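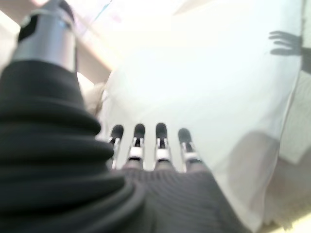
Four fingers with black tips, and a large white cloth.

How do you choose a hand for a robot? At Bitorura, the team tries different kinds on the same job: holding up a bed sheet.

A hand with fingers can bend around things. It also has more joints to control. A gripper is simpler. It opens, closes and pinches.
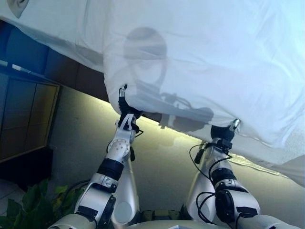 Thin cloth is hard for both kinds, and it slides easily. Each kind gets 14 tries. The team writes down how many times the sheet slips, then changes 2 settings and starts again. One full round takes roughly 49 minutes.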